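Lesezeit: 4 Minuten

Suche Suchbegriff eingeben Alle Bereiche

Aufräumen auf Zuruf? Ein Projektbericht über Hände, Orangen und Geduld

Projektbericht von Bautista Cáceres, abgegeben am 19. März 2019

Als wir im Seminar die Themen verteilt haben, wollte ich eigentlich etwas über Fahrpläne machen. Dann kam die Frage auf, ob eine Maschine heute schon das tun kann, was bei uns in der WG regelmäßig liegen bleibt, also Obst wegräumen, Einkäufe einsortieren, den Küchentisch freimachen, und ich habe mich (etwas vorschnell, muss ich zugeben) gemeldet. Bereut habe ich es nicht, auch wenn ich in diesen Wochen mehr über Orangen nachgedacht habe als in meinem ganzen Leben davor.

Unser Projekt heißt Womia und beschränkt sich mit Absicht auf eine einzige kleine Hausarbeit: Eine Orange liegt auf dem Tisch und soll in einen offenen Kunststoffbehälter. Das klingt nach nichts. Jedes Kind kann das, und im Obstladen Fadham bei uns um die Ecke macht es die Verkäuferin nebenbei, während sie kassiert und sich mit der Kundschaft über das Wetter unterhält. Für eine Roboterhand mit Fingern und Daumen zerfällt dieselbe Handbewegung aber in lauter einzelne Aufgaben, und jede davon kann schiefgehen.

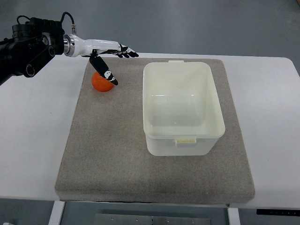

1. Warum ausgerechnet eine Orange

Eine Orange verzeiht einiges, deshalb haben wir mit ihr angefangen. Sie ist rund, sieht von allen Seiten ziemlich gleich aus und hält mehr Druck aus als eine Tomate oder ein Pfirsich. Dafür rollt sie gern weg, wenn ein Finger sie nur von einer Seite antippt. Die graue Unterlage mit ihrer filzartigen Oberfläche hilft dagegen ein gutes Stück, und ich möchte fairerweise gleich dazusagen, dass kaum eine Küche so eine Unterlage auf der Arbeitsplatte hat. Wer unsere Ergebnisse auf den Haushalt übertragen will, muss das mitdenken.

Insgesamt haben wir 214 Versuche protokolliert. In 149 davon lag die Orange am Ende im Behälter, ohne dass jemand eingegriffen hätte. Bei den übrigen ist sie weggerollt, beim Anheben wieder herausgerutscht oder auf dem Rand gelandet. Ich hatte vorher auf deutlich mehr gehofft, mein Betreuer auf deutlich weniger, und so waren wir am Schluss beide ein bisschen überrascht.

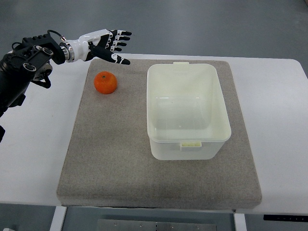
Mich hat am meisten beschäftigt, was ich in meinen Notizen den »Anflug« genannt habe, also alles, was vor dem Zugreifen passiert. Ein Mensch denkt darüber überhaupt nicht nach, die Hand öffnet sich schon unterwegs in der richtigen Weite. Bei der Maschine muss das geplant werden, und wenn die Finger so aufgefächert über der Unterlage stehen und der Daumen schräg nach unten zeigt, sieht man schön, wie viel Platz so eine Hand braucht, bevor sie irgendetwas anfasst. Zwischen der Orange und dem Behälter ist hier reichlich freie Fläche. Auf meinem Küchentisch stünden dort eine Teekanne, zwei Tassen und vermutlich die Post vom Mai, und ich wüsste ehrlich gesagt nicht, wo der Arm hinsollte.

2. Greifen, Tragen, Loslassen

Beim Tragen ging erstaunlich wenig verloren, wenn der Griff einmal saß. Schwieriger war für uns das Ablegen. Wird zu hoch losgelassen, fällt die Frucht und bekommt Druckstellen; wird zu tief losgelassen, kommen die Finger den Wänden in die Quere. Wir haben uns dafür entschieden, die Hand mit in den Behälter hineinzuführen. Das kostet Zeit, schont aber das Obst, und im Laden wäre mir das auch lieber.
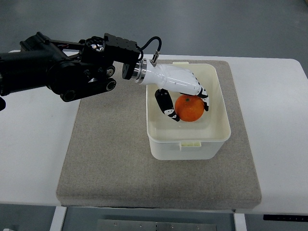

Núñez hat nach der Zwischenpräsentation eingewandt, man müsse sich doch fragen, ob sich das für eine einzelne Frucht jemals lohne; in der Zeit habe man ja selbst die ganze Kiste eingeräumt und den Tisch noch abgewischt. Der Einwand ist berechtigt, und ich habe ihn gern in den Bericht aufgenommen. Für den Haushalt sehe ich es inzwischen ähnlich. Anders liegt der Fall vielleicht dort, wo jemand nicht gut greifen kann und gerade bei solchen Kleinigkeiten Hilfe braucht, oder früh am Morgen im Laden, wenn es auf Tempo nicht so ankommt. Eine langsame Hilfe ist da immer noch eine Hilfe!

3. Was wir gern noch probiert hätten

Auf der Liste standen 3 weitere Aufgaben, nämlich ein Netz Zitronen, eine Packung Eier (bitte nicht lachen) und ein zusammengelegtes Geschirrtuch. Geschafft haben wir davon keine. Am Tuch hängt mein Herz am meisten, denn weiche Dinge ändern beim Anfassen ihre Form, und dafür reicht unsere jetzige Planung nicht. Die Versuche mit dem Obst würde ich beim nächsten Mal außerdem ohne Filz wiederholen.

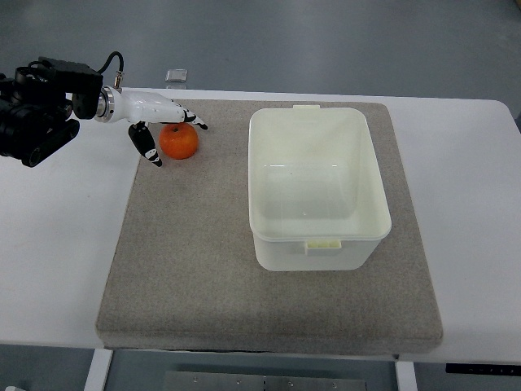 Abb. 4: Roboterhand über der Orange, rechts daneben der leere Behälter.

Auf die Frage aus dem Seminar antworte ich also mit einem vorsichtigen »teilweise«. Eine Orange, ein freier Tisch und ein offener Behälter, das geht oft gut. Meinen Mitbewohnern habe ich gesagt, dass der Putzplan vorerst hängen bleibt. Die Protokolle liegen bei mir und können gern eingesehen werden.

Weitere Berichte aus dem Seminar

Clestance: Regale einräumen mit und ohne Etikett
Wie lange dauert ein Abwasch? Messungen in 2 Küchen
Sortieren im Obstladen, ein Vormittag bei Fadham
Geschirrtücher falten, ein Zwischenstand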